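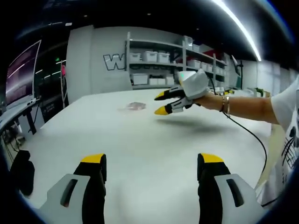
Gripper comparison, working meeting
Room 431, October 2024
Present: hardware, data and test groups. Apologies: purchasing.

1. Previous minutes
Accepted with one correction. The trigger spring order under item 3 was for 10 pieces, not 44.

2. Hand-held grippers, thin film and packets
Test group reported on 40 pick attempts per finger set, using flat plastic packets on the white table. The Cekitz pads closed squarely but pushed the film ahead of them when the approach angle was low. The Grurkent pads lifted it more often and left marks on the table surface. Hardware noted that the two sets were run with different trigger springs, so the counts can't be compared directly. Repeat with the same spring in both.
Action: test group.

3. Cameras
Wide lens retained. Data group asked for a fixed exposure, as the ceiling lights wash out the table and thin film is hard to find in the recordings. Hardware prefers to try a matte gray mat first. Both to be tried, mat first.
Action: data group, hardware.

4. Cable
Strain relief on the second unit is still the old type. Replacement clips from Wudance don't fit the handle. Drawing to be sent back with the corrected diameter.
Action: hardware.

5. Controller
Firmware from the Sepúlveda branch drops the finger width reading when both units start together. Starting them one after the other avoids it. No fix date. Start order to be added to the bench sheet.
Action: data group.

6. Other business
Worn finger tips go in the lidded box marked for scrap. Several had been put back with the spares.

Next meeting after the item 2 repeat is complete.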